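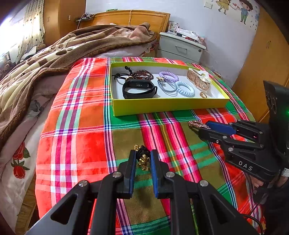

Small things on a plaid blanket, with an open box tray for the accessories.

Storm Season Questions: Hernance and the Okmont Shore

Every December the same questions come in to the shire's storm desk, so we've gathered the answers in one spot (and added a few that people tend to think of only after the power has gone off). Have a read with a cuppa while the weather's still good. If your question isn't covered, the desk is happy to have a chat.

When does a cyclone watch become a warning?
A watch means gales could reach our part of the coast within a day or two, though they aren't expected straight away. A warning means they're expected sooner, or they've already started. Please don't wait for the second one before you fill the car or ring your mum! Most of the jobs on your list are far easier to do in light winds, and the servo at Rurel gets a queue right back to the roundabout once a warning goes out.

Which shelter do I go to?
If you live north of the creek, it's the Wattimena Hall. If you're south of it, go to the Okmont school gymnasium, and come in by the oval side as the front gate stays locked. The hall has room for 251 people and the gymnasium takes rather more. Neither one opens automatically with a watch, so listen to local radio or check the shire noticeboard page before you load up the kids and the dog.

Speaking of the dog, can I bring him?
Yes, to the gymnasium, where there's a covered area for pets at the back. Dogs need a lead and cats need a carrier, and you'll want to bring their food and a bowl. The hall can't take animals apart from assistance dogs. If you're north of the creek with pets, you're very welcome at the gymnasium instead, but do set out early, as the causeway goes under quickly.

What should be in my kit?
Water first, and plenty of it: 10 litres for each person is what we ask households here to put by. After that, tinned food and a manual opener, a torch with spare batteries, a battery radio, your medicines and scripts, sturdy shoes and a first aid kit. Pop in some cash too, as the EFTPOS machines go down with the power. Families with little ones usually tell us they wish they'd packed a deck of cards.

What about papers and keepsakes?
Passports, insurance policies, birth certificates and the like should go in a zip-lock bag inside something waterproof, up high. Take phone photos of the lot as well, and of each room while you're at it, because your insurer will probably ask. Keepsakes are a harder matter, we know. Choose the few that would really hurt to lose, keep them together and leave the rest on a top shelf.

My house is on the low side of Rurel. Is it the wind or the water I should worry about?
Both, but it's the storm surge that makes us knock on doors. When a cyclone crosses near high tide the sea can come up over the foreshore and along the drains, and it arrives faster than people expect. Homes in zone 3 on the shire map are the first asked to leave. If you're not sure of your zone, it's printed at the top of your rates notice.

The wind has dropped. Is it over?
Please stay inside! You may be in the eye, and the wind can come back very strongly from the other direction. Wait for the official all-clear, however blue the sky looks.

How long could the power be off?
After a bad crossing, up to 10 days in the outlying streets, and usually much less in town. Keep the fridge shut, and never run a generator indoors, in the garage or on a closed verandah. If you rely on medical equipment at home, register with your electricity supplier well ahead of the season and let us know too.

Who do I ring about a fallen tree?
If it's on your roof or someone is in danger, ring the emergency services. If it's across a road, ring the shire depot. Treat any wire on the ground as live and stay well back. For trees in your own yard with no damage done, Ravindran Fernandes at the storm desk keeps a list of local arborists and can post or email you a copy.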